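Druvside Reading Friends: progress to the end of April

Dear Cor,

We are now halfway through the grant and, I am glad to say, in rather better shape than when I last wrote. We had 114 families on the books over the winter and we now have 151, most of them from the Requena side of town, where the new bus stop has made more difference than any of our leaflets did. The Saturday-style story mornings have settled at 60 minutes — we tried longer, and the little ones simply wandered off to find their coats.

Ariel Bautista has taken over the book bags and has finally sorted the bilingual titles from the rest, a job we had all been putting off since the move. 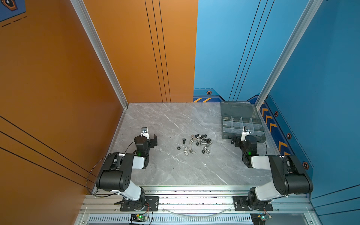

Firouzeh Naseri told us at the last parents' evening that her youngest now insists on reading to his grandmother over the phone, and she asked whether the bags could go home for a fortnight instead of a week. We have said yes, starting next term, and will need a few more copies of the favourites to manage it.

Spending is close to plan. Printing came in under, transport a little over, and the two balance out nicely. The one item still open is the Pirnance branch, where we are waiting on keys and a decision about heating. I will write again once Rodrigo Aguirre has been over to see it.

With warm thanks from all of us,
Benito Bustamante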